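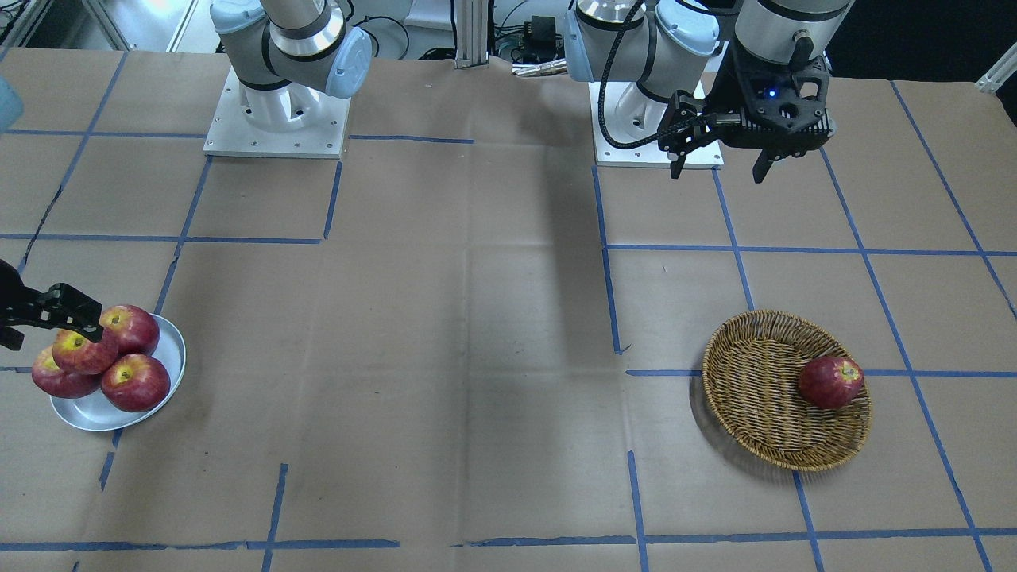

Four on the plate, one in the basket. Red ones, with a yellow-green patch by the stem on the one at the back.

carroll_orchardist
Posted Tuesday, 7:40 pm

OK apple people, plate or basket? I've gone back and forth all February and I love both! The white plate makes the red just sing, and the rim keeps everybody from rolling off. But a wicker basket is so cozy, and I keep thinking five would look great in there together.

Zdislava Hrnčiar
Basket, every time! Mine sits by the window and I eat twice as much fruit because I walk past it all day. Put a folded napkin in the bottom so the weave doesn't mark the skins.

stokholm81
Gonna disagree with Zdislava. I like wicker for bread and that's it. One soft apple drips, the juice gets down in the weave and you're scrubbing with a toothbrush. A plate you just rinse. Also yours looks so cheerful heaped up like that, leave it!

Zdislava Hrnčiar
That's what the napkin is for :)

litier_lane
Neither, sorry! Fridge drawer. We picked 40 pounds at Viltell last fall and the ones in the cold stayed crisp for ages, while the bowl on the counter went mealy on us. I do keep a few out for looks, though, and I'd use the plate for those.

stokholm81
Cold apples hurt my teeth, but fair point on the crunch.

carroll_orchardist
Ha, I knew I'd get three answers! The kitchen gets up over 60 even at night, so maybe litier_lane has it right for the big bags. Thinking small batch in the basket, napkin underneath, and the plate comes out when we have company. What is everybody's favorite red for eating fresh? I want to try something new next time!

Zdislava Hrnčiar
Braeburn!! Get a few extra for pie.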